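Doucet is looking for a part-time workshop assistant

Published Jun 26, 2019

Doucet repairs used office computers and passes them on to schools, libraries and families in the region. Last year 1489 machines went through our workshop, and we wish to do more. Therefore we search for one person to join us from September, for 20 hours per week.

Your tasks
Receiving the computers and writing them in our stock list
Opening the cases, cleaning them and sorting the parts
Testing memory and hard disks, and erasing old data with our own programme
Preparing orders for collection
Answering simple questions by telephone

What we ask
You work with patience and you keep your bench tidy. You can lift a desktop computer without difficulty. You speak and write English well enough to explain a fault to a customer. A diploma is not required, but you should have repaired at least a few computers before, also at home is fine. A driving licence is an advantage.

What we offer
A contract for one year, which can be made longer. The pay is 1000 euros gross per month, with a travel allowance. You have 300 euros per year for a course of your choice. The working hours can be discussed, but the mornings are preferred. There is a kitchen and a covered place for bicycles.

How to apply
Please send us a short letter and your CV, and mention the reference 268. In the letter, tell us about one repair which gave you trouble and what you did. We answer every letter, also when the answer is no. 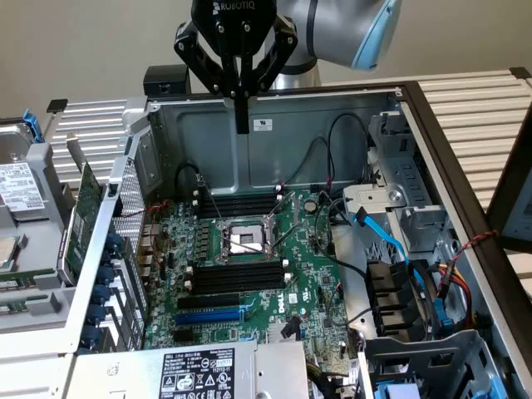
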